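The head of household testing at Kirent has a short answer for anyone who asks whether a machine can do the laundry yet. "Parts of it," she says. "Picking up a shirt, most days. Folding one well enough to put on a shelf, less often. Emptying a dryer and dealing with what comes out, no."

Her group spent October on clothes. They went through 373 garments borrowed from a thrift store in Clumska, and the arm finished 23 of them without help. She gives the number without being pressed.

"Towels are easy. A towel has four corners and they all look alike," she says. "A sweater can lie a hundred ways, and when you pull on it, it changes shape again." 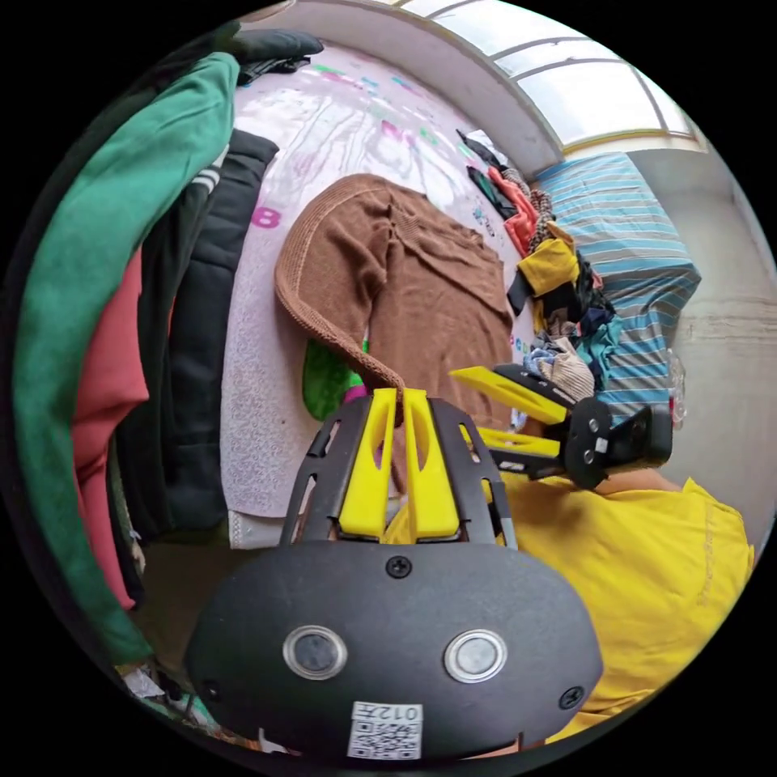

Knitwear is the worst of it, she says – it stretches, and a grip that holds one end can drag the rest out of line. People fix this with the other hand and don't think about it. Brelov, the company that supplies the control software, has tried slowing everything down. That helped a little. One cardigan still took up to 5 minutes.

Would she buy one for her own house?

"No. I'd buy a dishwasher that empties itself, if somebody made it."

Shops may come first, in her view. A stockroom has fewer kinds of things in it, and the same job comes up all day. Kirent plans to try returns sorting next, at the Kļaviņa warehouse.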